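10/11/25

Saturday shift, which Periklis calls optional in the voice of a man who has already put your name down. Seven years I've tested steering wheels for Rollov by hand, 200 turns left, 200 right, tea. Now the arm is to do the turning and I'm to be its "supervisor", same pay, nicer word. 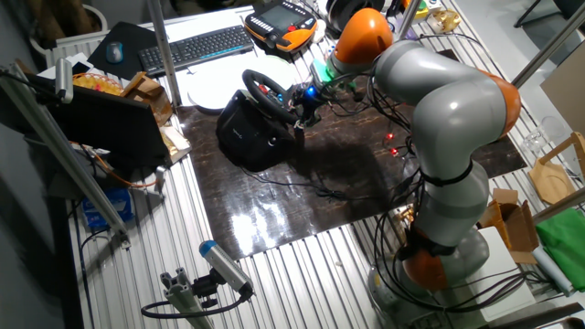
Kalliopi reckons we'll miss the sore wrists once they've gone, as they were the only proof we'd done anything. She may be right. My afternoon was mostly forms -- the old sheet had one box for "feels wrong" and the new one has none.

Leonidas asked what happens to the two temps in July. Periklis said that was a very good question and went to find a biscuit.
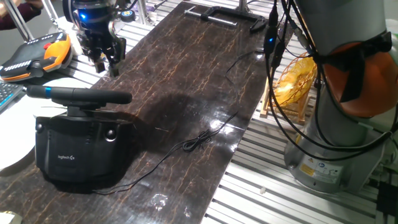 The wheel and my new colleague, Saturday.

Home by six. Wrists fine, annoyingly.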